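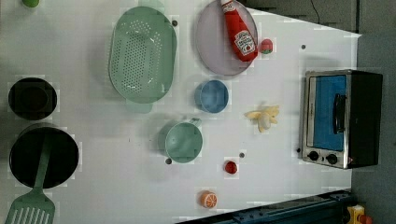 Toy cookware and food on the demonstration table, with the toaster oven at right.

Kitchen Notes from the Gokthorpe Open Day

The Gokthorpe Household Advice Service attended the robotics open day held at the Fagerlund building on Mar 30, 2019. Attendance for the day was recorded at 342. The demonstration of most interest to our readers was a robot arm working at a table laid out with toy kitchen items. Each session lasted 40 minutes and ended with questions from the public.

The arm was operated by Renata Zapata and Emiliano Ulloa of Vastov. Our own adviser, Aldana Maldonado, took notes on how the table was arranged and on what the operators said about it. Much of their advice applies equally well to a small kitchen at home, and the main points are given below.

Leave space around each item

The operators explained that an arm needs room for its fingers on both sides of an object. A hand is more forgiving, but the same principle holds when one is reaching for a cup with a hot pan nearby. Items that are used often should stand a hand's width apart. If the counter is too short for this, put away whatever is not needed for the dish being prepared – a toaster or a fruit bowl can usually wait on a side table.

Shallow dishes deserve particular care. They are generally picked up by the rim, and a crowded rim leads to tipped contents. Set them down first and arrange the smaller items afterward.

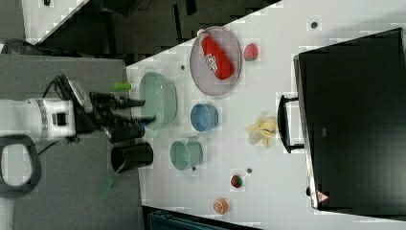 The gripper near the rim of the green bowl.

Give every tool a resting place

Mr. Ulloa remarked that most delays in his work come from objects that are not where they were expected to be. Households will recognize the difficulty. Choose one place for the spatula, one for the measuring cup and one for the colander, and return them there after washing. A strip of tape on the inside of a cabinet door, marked with the name of each item, is sufficient while the habit is forming.

Long handles should be turned inward, away from the edge of the stove or counter. A spatula left across a pan is easily caught by a sleeve. Use a spoon rest, or a saucer if none is available.

Handle soft foods lightly

Several visitors asked how firmly a gripper ought to close on food. Ms. Zapata's answer was that one should begin with the lightest grip that will lift the item and increase it only if the item slips. Cooks may follow the same rule with ripe fruit, tomatoes and peeled eggs. Support the food from beneath when carrying it any distance, and lower it fully to the surface before letting go.

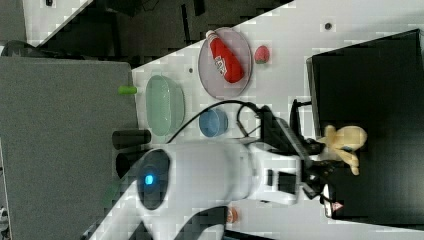

Amancay Retamal wrote to us after the open day that she had tried the light grip with her grandson when they were making fruit salad. The strawberries came through very well, she reported, but the ripe pears still bruised, and she would like to know whether they should be chilled first.

We suggest chilling ripe pears for a short time before slicing. They should be moved on a flat spatula or in the palm, and cut last of all the fruit.

Check the path before carrying

Before moving anything, look at the place where it will be set down and at everything between. Cords are the most common obstacle. Keep appliance cords behind the appliance and off the working surface, and never carry a full dish over one. Oven doors are to be opened before the dish is picked up. Where 2 people are cooking together, one should say aloud when a hot item is about to be moved.

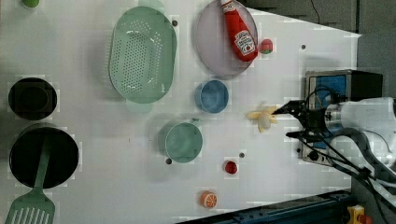

Practicing with children

Toy dishes and play food are well suited to teaching these habits. Ask the child to clear a space, name the place where the item will go and then move it slowly. The exercise is suitable from age 4 with an adult present, and no real knives or heated appliances should be within reach.

Further sessions

Sebastián Figueroa of the Fagerlund building has confirmed that a second open day is planned for September. Our service will again have a table near the entrance, where printed copies of these notes and of the Stikia leaflet on pantry labels may be collected free of charge.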